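Open day at the Minhas laundry works, Fleren
3 Sep 2011

Got there late, parking is a joke, walked from the church. Quick notes before I forget everything. Typed on the train so forgive.

The Minhas place is on the road out of Fleren, behind the tile shop. From outside you'd drive right by it. Two halls and an office stuck on the side. They do hotel sheets and restaurant linen in the big hall, and in the small one they fix and resell household machines, which is the half I came for. Once a year they open the doors. Free entry, coffee was free too, waffles were not.

Tour one was the big hall. Hot. Loud. The ironing line is the thing everybody stands in front of – a sheet goes in one end wrinkled and two women at the other end catch it and have it folded before you get a look at how. Tried to follow their hands, gave up. The guide said a good pair stays together for years. He also said 2129 sheets on their best day last summer, he had it written on a card. Didn't catch how many on a normal day, the extractor fan came on.

Sorting area was roped off. Shame. Smell of starch, and something like wet cardboard by the loading door.

Then the small hall. Much quieter, wooden floor, benches down one side and the machines along the other. Group of 38 on the list, but a lot of them had peeled off for waffles by then so there was room to get close. Front loaders mostly. A lot of white. Some had the doors open so you could stick your head in, and people did.

I spent too long at one of them. Always look at the gasket first, that's my habit from buying used. Pull the fold forward with a finger, look in the bottom for black spots and hairpins and that gray slime. Smell it. Then turn the drum by hand and listen. Rumble means bearings and bearings mean walk away, unless you like taking a tub apart on your kitchen floor.

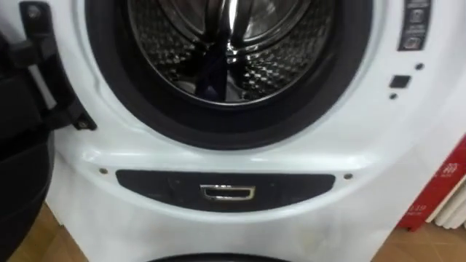
Mahlet Workneh

Drum on this one is the dimpled kind, stainless, a little checkered grid all over. Pretty when the light hits it. The lifter is shiny metal too – mine at home is plastic and cracked along the edge, it ate a pillow case in the spring. Thick black gasket. Black hinge bracket on the left with a silver screw head near the top. Check that screw on any used machine, by the way. If the door has sagged you feel it when you lift it a little, and then it won't latch right and you get a puddle.

Asked the man at the bench about the dimples. He says less wear on the cloth, his colleague says it's mostly for looks. They've clearly had this argument before. Neither one would budge.

Urkum had a table at the end with descalers and spare hoses. Bought a hose, 30 in the price list but he let it go for less when I said I had to run for the train. Alside were supposed to be there too with dryer parts, empty table, a sign and a bowl of candy. Took a candy.

The repair talk started late and was in a corner with bad sound. What I got from it: leave the door open between washes, wipe the fold of the gasket, use less soap than the box says, run it hot once a month. Clean the pump filter, put a tray under first. A woman asked about vinegar and the speaker made a face. He doesn't like it on rubber. She uses it anyway she said.

Prices on the refurbished ones seemed fair, six months guarantee, delivery 49 inside the town. I'm outside the town. Of course. Didn't buy, but I wrote down the bench phone number and I'll call on Monday about a lifter for mine.

If you go next September: go early, do the small hall first, wear something thin becuase of the heat in the big one. Toilets are through the office. Bus back is every hour and leaves from the other side of the road, which I learned by watching it go.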